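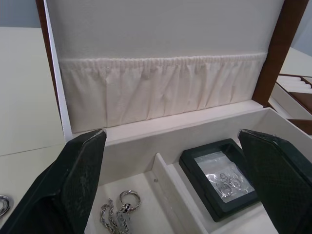
I have been trying to empty out my sewing room since April, and I would like it on the record that I am a slow sorter. The buttons alone took me most of an evening, because you can't just tip a tin of buttons into a bag, you have to look at them (at least I do). Then came the elastic. I own so much elastic! It's what holds up every gathered pocket I've ever made, the same sort of pocket you find inside the lid of a jewelry box, with the ruched top and the little folds hanging down, and I used to put them in absolutely everything. Tote bags, aprons, the inside of a coat that already had four pockets. If it had a flat bit of lining, I was going to gather something onto it.

So anyway, the reason for all the sorting is that we're moving. Not far, only from the upstairs apartment on Maris Street out to Stomthorpe, which is a 20 minute drive if you don't get stuck behind the gravel trucks. But the new place is smaller and the room I'm getting for sewing is really more of a wide hallway with a window at the end. I love it already. The light comes in from the side in the morning and there's a deep sill where I can put my coffee and then forget about it. What it does not have is a closet, and my current closet is where I've been hiding things from myself for years.

I started with the fabric, which was a mistake. You should start with something you don't care about, like manuals. I pulled out a length of green corduroy I bought when I was going to make a jumper dress, and I stood there holding it up against me for so long that my tea went cold, and then I put it back in the closet. That was the whole first morning. The second try went better because I gave myself a rule: if I couldn't say out loud what it was going to be, it had to go. The corduroy is going to be a cushion. I said it out loud, so it counts.

Patterns were next, and I was tougher there. Anything with pieces missing went straight into recycling, and so did the ones I've made and hated, including the blouse that fit everywhere except the arms. I kept the pajama pants. I will always keep the pajama pants. That pattern is so soft from being folded that it barely rustles anymore, and one of the legs is mostly tape.

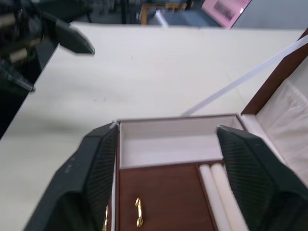 The big question was the machine. I have two, which sounds greedy, but the old Godinho only does straight stitch and zigzag and weighs as much as a small cow. It was secondhand when I got it and it has never once complained about denim. The newer one has 900 stitches, if you believe the box, and I use maybe the first row of buttons. I kept thinking the sensible thing would be to let the old one go, and then I'd sit down to hem something and reach for it without thinking. So it's coming with us. The fancy one is going to my sister, who will find out what all those stitches do and call me about every single one of them.

Small things are the worst, though. I could pack a whole kitchen in the time it takes me to deal with one drawer of small things. Bobbins with a yard of thread left on them, hooks without their eyes, a zipper pull I saved off a jacket in case the jacket ever came back, I suppose. I'd open a drawer meaning to be strict and then find a thimble and have to try it on every finger. My advice, if you're in the same boat, is to do the small things at night when you're tired and a bit cranky. I threw out far more after dinner than I ever did before lunch.

Thread I kept all of, apart from the really old spools that snap when you tug on them. Do tug on yours, by the way! Give it a good sharp pull, and if it breaks easily, don't sew anything with it that has to survive a wash. I learned that on a pair of curtains.

The giveaway pile went to the Drurkel, the swap shop behind the old laundromat, which takes craft supplies as long as you bag them up so people can see what's in there. It took me two trips with the car, and on the second one I came home with a bag of wool felt. I know. It was a very good blue.

What's left now fits in four boxes and the machine case, plus the ironing board, which nobody in this house can fold flat without swearing. I still haven't decided about the cutting table. It's too wide for the hallway if I want to get past it, and I do want to get past it, since the coffee sill is on the other side. I may have somebody take a foot off the end. Or I'll go back to cutting on the floor like I did in my first apartment, though my knees have opinions about that.

If anyone has a clever way to store interfacing without it creasing, please leave a comment. Mine is currently rolled around a wrapping paper tube and held on with a hair tie, and it keeps sliding off.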